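Can a machine make the bed yet?

Sun 17 March

Share this post (7) | Print | E-mail

My brother-in-law Alois Lehner asked me at dinner when he could stop doing housework. He had seen a video of a robot folding a towel and thought the matter was more or less settled. I said I would look into it, and I have now spent most of a wet weekend doing so.

The washing itself was handed over long ago. You put the clothes in, press a button and go away. What is left is everything on either side of that: picking things up off the floor, sorting them, getting them out of the drum, folding them, putting a clean sheet on the bed. I timed myself last week and a double bed took me 7 minutes, pillowcases included. The best video I found of a robot doing it took 32, and a man straightened one corner for it.

Cloth is the hard part. A mug is the same shape every time you reach for it. A sheet never is, and half of it is usually hidden under the other half. Verena Lüthi, who used to repair packing machines at Kramer and now teaches evening classes, told me her old firm gave up on anything soft. Boxes and tins were fine. Bags of towels went to people.

The other problem is the room. Most of the films are made in tidy places with one towel on one table. Homes have bottles on top of the washing machine and shirts over the end of the bed. 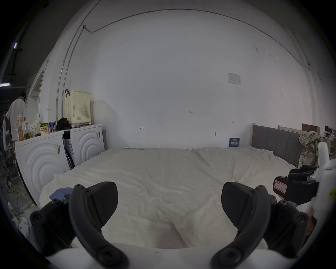
A gripper at the bedside, with a wrinkled sheet and a crumpled blue cloth still to deal with.

I can see two fingers doing well enough with a small cloth. A big sheet wants two hands a long way apart, and some walking round the bed.

So my answer to Alois was not yet. He can have a machine that vacuums and one that washes, and he still has to carry the basket between rooms. He has asked me to check again in July.

Next time I'll write about dishwashers and who empties them.

4 comments | Print | E-mail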